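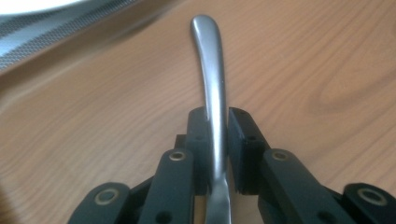

Setting and Clearing a Breakfast Table: What Slows You Down?

Imogen Kershaw
Home and Hospitality Project, spring term
Supervised by Denise Sowerby

Why I picked this

I have a weekend job at the Nidarora, a small guesthouse where breakfast starts at 7 a.m., and I'm slow at tables. Really slow! The other girl on my shift can set one while I'm still hunting for forks. So when Ms. Sowerby told us to choose an everyday job and study it properly, I already had mine. I wanted to know where my time was going and whether using a tray made any difference.

My question was: does it take less time to set and clear a table for two if everything travels on a tray, or if you carry things by hand? I guessed the tray would win by a mile (spoiler, it sort of did).

What I used

Two placemats with stripes, gray-brown and white. Plates, plain white. Forks, knives and spoons with a brushed finish, the kind with a rounded end that gets a bit wider at the top. A tray with a raised rim all the way around. Mugs from the Kolev set in our department cupboard. A kitchen timer and a notebook.

I worked in the practice room in February, with two surfaces, the light brown wood table and the white one. My plan was to keep supplies on the wood table and do all the setting on the white one, and I mostly stuck to it. The walk between them and the cupboard was the same every time, which I marked on the floor with tape.

How I did it

One run meant setting for two, stopping the timer, writing it down, then clearing everything back and stopping the timer again. I did 14 runs in total, seven by hand and seven with the tray, and switched back and forth so I wouldn't just be getting better at one of them. I threw out one hand run where I dropped a spoon and then stood on it, and did it over.

For the hand runs I could take whatever I could safely hold. For the tray runs everything had to go on the tray first, even the placemats, and the tray had to come down flat on the table before I took anything off.

Results

The seven hand runs added up to 532 seconds for setting. The seven tray runs added up to 369. That works out to 76 seconds a table by hand and just under 53 with the tray, so I saved 23 seconds or so every time. Clearing was much closer and I don't want to make a big deal out of it. Two of my hand clears were faster than any of the tray ones, I think because I got cocky and stacked things high.

Where the time went surprised me more than the totals. By hand, it was the walking. With the tray, it was finding a spot to put the tray down! Our white table isn't huge, and once the placemats are out there isn't a nice open space left. I kept landing the tray on top of a placemat and then having to shift it so I could straighten the mat underneath.
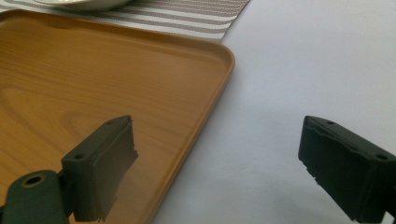 Figure 2. The wood-grain tray overlapping a striped placemat, with the plate already on the mat.

After run four I started putting the placemats out last on purpose, with the tray on the bare part of the table, and then the plates straight from the tray onto the mats. It felt backward but my two best times both came after that. I should have started over with the new order for a fair test, and I ran out of room time, so the tray numbers mix both ways of doing it.

The silverware problem

I also lost time on forks and spoons. When they're lying flat on the tray they slide toward the rim and you end up picking at them with your fingernails. Standing them in a mug, handles up, was quicker to grab from - but all the handles look the same from above, so I pulled out a fork when I wanted a spoon more than once. Ms. Sowerby suggested splitting them between two mugs. I tried that on my last two tray runs and liked it, although two runs is not much to go on.

Pick them up by the handle, by the way, never the end that goes in someone's mouth. I lost marks for that in my first practical and I'm not doing it again.

What I'd change

A second person to run the timer, because pressing it myself with a full tray was silly. More runs, and the clearing part done as its own test. I'd also like to try a smaller tray. The Esunby catalog has one that is 400 millimeters long, and I think it would fit between two placemats without touching either one.

I've been using the tray at work since, mats last, spoons in their own mug. The other girl is still faster than me.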